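Dance archive reopens with a winter season

The Clinedis dance archive reopens to visitors in January, in its new rooms on the first floor of the Flutard building. Opening hours will be the same as before the move, and entry remains free for students and members.

The archive holds 3164 catalogued items, mostly programmes, rehearsal notes, posters and video tapes from contemporary dance companies. The oldest tapes were copied first because many of them had begun to deteriorate. 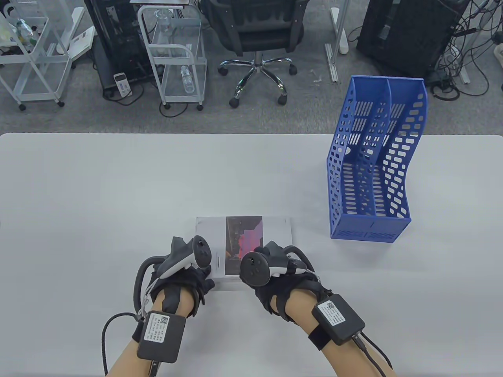

Members can now book a viewing desk by email or at the front office. Please give at least two working days' notice, as the tapes that have not yet been copied are kept off site. Copies of printed programmes can be made at the desk for a small charge. Costume sketches may be consulted but not copied.

The catalogue can be searched by company, title, venue or year. Spelling of early company names varies a good deal between posters and programmes, so it is worth trying more than one version. Corrections are welcome and should be sent with the item number.

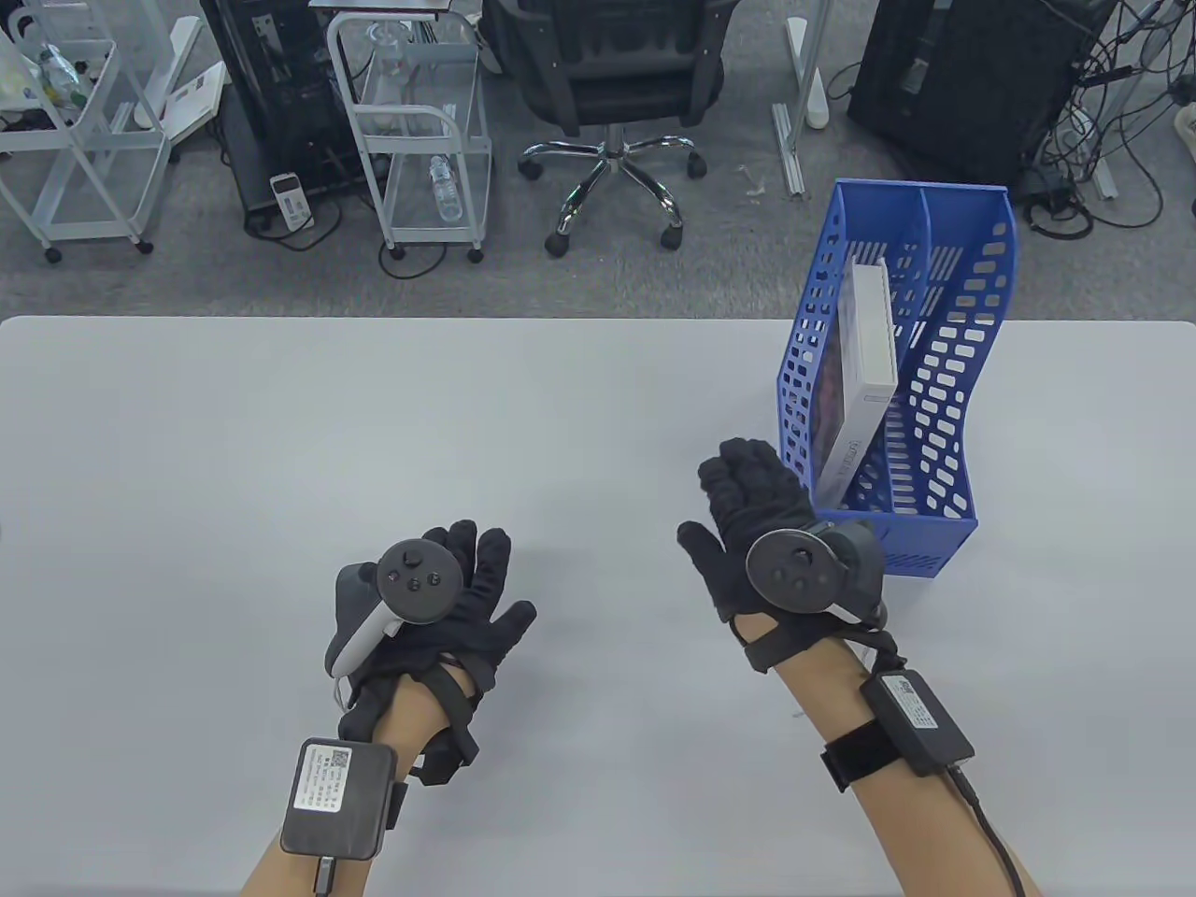

The Engelbrecht evenings

The reopening season includes a run of evenings on the Engelbrecht collection, which came to us with 119 recordings of studio showings. Most were never performed on a main stage. Each evening pairs one recording with a short live piece made in response to it, followed by a discussion.

The live pieces will be danced in the Bado studio, where the sprung floor was relaid over the summer. The work cost more than 4000 euros and was paid for from last season's ticket income. Seating is unreserved and latecomers will be admitted only at the interval.

Tickets go on sale to members on September 30, 2023 and to everyone else a week later. The full programme will be sent out with the next newsletter.
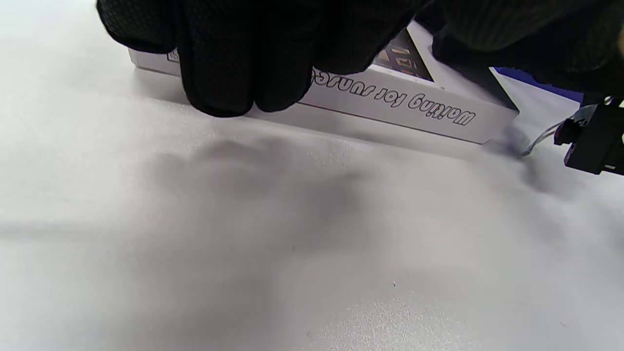

Recent items

Open classes at the Bado studio: autumn timetable
Call for short works under 15 minutes
Membership renewals and new rates
Notes from the spring showings
How to donate programmes and posters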